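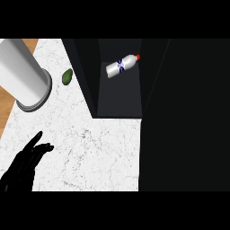 Kurura House, 29 Cartwright Road
Walk-through safety checklist with comments
Checked February 1, 2025
Next full check: October

Marks used: OK, FIX (sort it out before the next guests), WATCH (fine today, look again next time), N/A

What a good run this house is having! Most of what was marked FIX last time is done, and the new deck boards are a joy to walk on. Comments are under each item. If there's no comment, it passed and there was nothing to add.

OUTSIDE AND ENTRY

Front steps even, no loose treads: OK

Handrail firm along its full length: OK
I leaned on it hard at the top, middle and bottom. Solid as anything. The new brackets were money well spent.

House number readable from the road at night: FIX
The bottlebrush has grown across it again. Five minutes with the secateurs. An ambulance driver shouldn't have to guess between us and the place with the blue gate.

Path lights working: WATCH
All on, but the one by the tap flickers when the wind gets up.

Deck boards, screws flush: OK
Beautiful work. I went over the whole thing in socks and didn't catch once.

Barbecue hose and fittings, soapy water test: OK
No bubbles at either end. The gas bottle is inside its test date, and the stamp now faces outwards so the next person can read it without dragging the bottle about.

Barbecue clear of the wall and the shade sail: FIX
It had crept back under the sail. Guests move it there to cook out of the sun and I can't blame them, but it has to live on the pavers. I've put it back. Can we paint a small line on the ground?

KITCHEN

Smoke alarm in the hall outside kitchen tested: OK
Very loud. Well done, little alarm.

Fire blanket on its hook, pull tabs hanging free: OK
The hook is beside the door now and I love it there. You can grab it on the way in without reaching across the cooktop.

Extinguisher gauge in the green, tag up to date: OK

Tornora rangehood filters clean: FIX
Sticky on the left side. They can go through a hot soak with dish soap tonight and be back in by morning. Please don't put them back wet.

Cooktop knobs turn freely and click off: OK

Oven door closes and stays closed: WATCH
The seal is going soft at one corner. It still holds, so I'd leave it until October and price a new one in the meantime.

Benchtops clear beside the cooktop: OK

Sharp knives in block or sheath: FIX
The bread knife was loose in the tea towel drawer. Its sheath has gone missing, so buy another and write the house name on it.

Under-sink cupboard latch: OK
The Dilten latches are brilliant. A toddler would need a plan. They do need a firm push to click, so the note on the inside of the door should say that.

Dishwasher tablets out of reach: OK

Power points near the sink, safety switch tripped and reset: OK
Both tripped straight away on the test button. Remember to reset the clock on the oven afterwards (I forgot, then went back).

Floor mat has a grip backing: FIX
The new striped mat is gorgeous and slides like a sled. Either put a rubber underlay beneath it or use it in the bedroom.

LIVING AREA AND STAIRS

Bookcase fixed to wall: OK

Television strap tight: OK

Blind cords on cleats: WATCH
Every cord is up where it should be. One cleat has started to turn on its screw, and I'd like to see a longer screw in it next visit.

Wood heater glass and door rope: N/A
Too warm to bother lighting it. The flue gets swept before the cold weather and can be ticked off then.

Stair treads and edging strips: OK

Gate at top of stairs swings away from the drop: OK
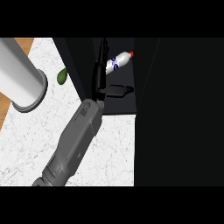
Folding loft ladder, hinges and catches: FIX
The loft ladder is the item I always slow down for, and it's the one people skip because it spends its life tucked up in the ceiling. Open it all the way, then fold it again with your hands on the side rails only. The middle hinge has worked loose and there's a gap now that would take a child's finger very nicely. On our ladder you start with the bottom hinge and work upwards. Tighten the middle hinge, put a drop of oil on both catches, and stick a strip of yellow tape where hands should go.

Loft hatch closes flush: OK

Nothing heavy stored near the hatch edge: OK
Huge improvement! The suitcases are right at the back now.

BATHROOM AND LAUNDRY

Hot water temperature at bathroom tap: OK
Comfortable, and steady over the whole time I ran it. The 155 litre tank copes well with a full house if people leave a little gap between showers.

Relief valve lifted and reseated: OK
Ran clear and stopped cleanly.

Shower floor grip: WATCH
Good in the middle, a bit slick near the screen. A scrub with bicarb might be all it wants.

Towel rail firm: OK

Exhaust fan draws a sheet of toilet paper: OK
My favourite test in the whole house. It held on beautifully.

Dryer lint filter clear: FIX
Packed. Lint filter goes on the cleaner's card in big letters, please.

Cleaning products on the high shelf, lids tight: OK

Medicine box locked, contents in date: FIX
Burn gel has expired and so have the antihistamines. Everything else is good. Add tweezers while you're at it, as the last pair walked off.

BEDROOMS

Bunk guard rails tight: OK

Bunk ladder hooked and pinned: OK

Smoke alarms in each bedroom tested: OK
They're linked, so pressing one sets off the lot. Warn the neighbours first!

Windows open fully and lock on the restricted setting: WATCH
The back bedroom window is stiff. Candle wax along the track got it moving and I'd like to know if it stays that way.

Bedside lamps, cords and plugs: OK

Torch in each bedside drawer, working: FIX
Back bedroom needs 2 AA batteries. Spares are in the laundry tin.

PAPERWORK AND GUEST FOLDER

Emergency numbers on the first page: OK

Map showing exits and the meeting spot: OK
The new map is so clear. The lemon tree is drawn in and everybody knows where the lemon tree is.

Fire danger season notes: OK

Instructions for the gas shut-off: WATCH
Correct, but the photo is from before the fence went in. A fresh one would help.

COMMENTS ON TIMING

Allow 7 days for the FIX items, with the barbecue line, the mat and the loft ladder done first. The ladder stays closed, with the pole put away in the laundry cupboard, until the hinge has been tightened and someone has climbed it with another person standing by. Initial each FIX line as it's finished and leave this sheet in the front pocket of the guest folder. The spare key for the meter box is back on its nail.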